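Three weeks with the Triro two-arm kit

I should say first that I paid for mine, because a few of you asked after the last post and I'd ask too. The Triro is sold by a small outfit called Inero, and it comes as a bench kit: two arms, two grippers, a frame you bolt together yourself, and a year of what they call the Drilham plan, meaning the software updates plus a person you can email. I got the full version with the wrist cameras. My sister-in-law, Marites Dalisay, came over in November to help me put the frame together and stayed until nearly eleven at night, and I still owe her dinner for that (a good one, she has reminded me).

The assembly guide is decent. It was plainly written by people who had built a lot of these, so it skips over things, and I had the left arm's base turned the wrong way for a whole evening before I went back and studied the drawing. Once the arms were in and the cables had enough slack to let the wrists turn, I was so happy that I just sat and drank my coffee and looked at it for a while!

Most of what I've done since is bag work. I know, I know, you can do fancier things with two arms. But a thin plastic shopping bag is a wonderful way to find out what a kit is like, as it sags and slides and never sits the same way twice. The job I like best has one gripper on each handle, holding the bag between them. 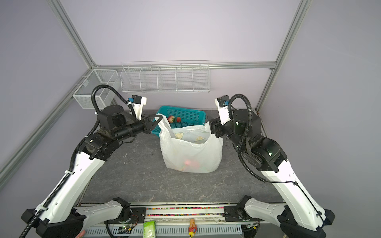 Do you need both arms for this, or could you save money and buy the single?
A single arm can carry a bag by its handles perfectly well, but keeping the mouth open while you put something in is much easier with two, so I'd buy the pair if bags or cloth are what you care about.

Anyway, on to the grippers, which I have more feelings about than I expected. They're plain parallel ones, black, with longish fingers, and they close more gently than I thought they would. You can set the closing force on a scale that goes up to 100, and the factory setting is far too eager for thin plastic. I turned mine down to 19 and have left it there ever since. My friends at the Vũ repair shop, who bought their Triro before I did, like theirs a bit firmer, but they're handling bottle caps and little boxes, so we've agreed to disagree.

What I'd love is a finger with a softer tip. A hard finger will push its way into a fold in the plastic and then you're not really sure what you've got hold of until you lift. The wrist cameras help a lot with that. You get the view right down at the fingers, and when I'm steering by hand I look at those pictures far more than I look at the table. 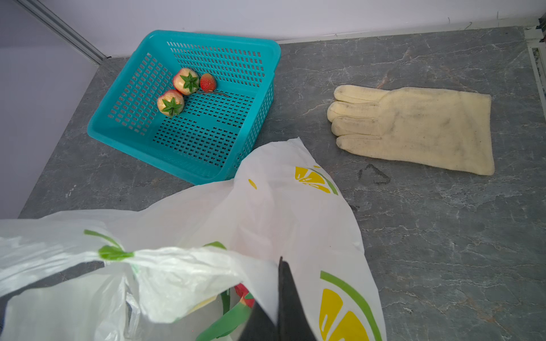

The steering itself takes some getting used to. You move a pair of small handles and the arms follow, and for the first few days I kept reaching too far and then overcorrecting, like someone learning to back up a trailer. It passed. By the second week I was chatting to the dog and moving the arms at the same time, and I'd say anybody with a little patience will get there too.

I do want to say something kind about the support. I wrote to them with 3 questions in one long rambling email, and I had a proper answer to every one of them the next morning, from a person who had obviously read the whole thing. The updates have been less smooth. One of them put my camera settings back to the defaults without mentioning it, so write yours down somewhere before you press the button.

As for the wrist views, the picture is clear and the colors come through nicely, even on pale plastic against a pale wall. It's close work, though, and the gripper and whatever it's holding can fill up a good part of what you see, so I keep a second view open for the rest of the table. 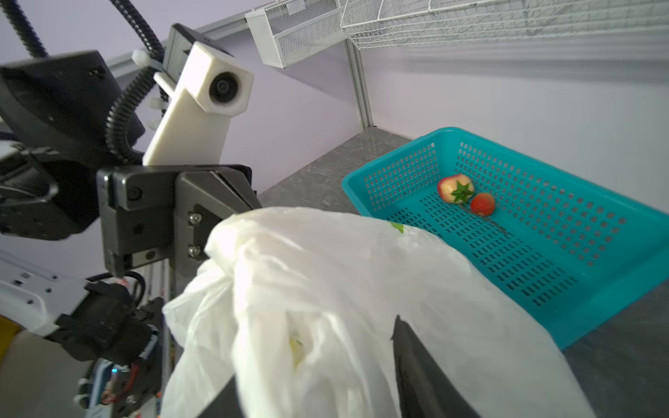
What I'd change

The cables, mostly. They run in a corrugated black sleeve that loops up over the wrist, and the loop needs more room than the guide lets on, so leave yourself space above the arms if you have a shelf up there. I'd also like a longer power lead and a printed copy of the guide, as I had mine open on a phone propped against a mug.

And I'd like the grip to tell me more. When the neck of a bag gets twisted up between the fingers, the software says "holding" and that's all it says. Is it holding well? Is it holding a corner of something? You have to look and decide for yourself.
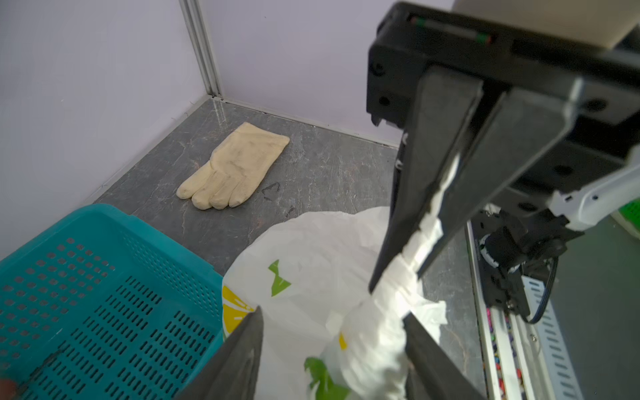
The Triro gripper with a twisted bag between its fingers.

Would I buy it again? I would, and I'd get the wrist cameras again too, even though they pushed the price up more than I liked. If you're on the fence, write to Inero and ask them whether you can try one for an afternoon before you pay. Next time I'm going to have a go at folding dish towels, which Marites says will end in tears, so do leave me your tips in the comments if you've tried it.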